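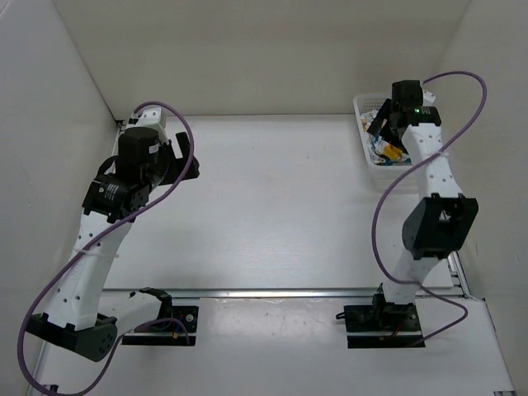
Kitchen tips from the Fleltmont open day

I went in October expecting to be sold something, and I was. The Kumham people reckon a pair of arms will be tidying pantries before long. At 2,000 dollars I'll keep my own.

Still, a few things worth pinching for home:

Clear the middle of the bench before you start sorting.

Keep odds and ends in a plastic basket with vented sides. Crumbs fall out and you can rinse it in the sink.

Zip tie loose appliance cords, but leave some slack.

Skip the 145 dollar starter kit. A damp cloth does more.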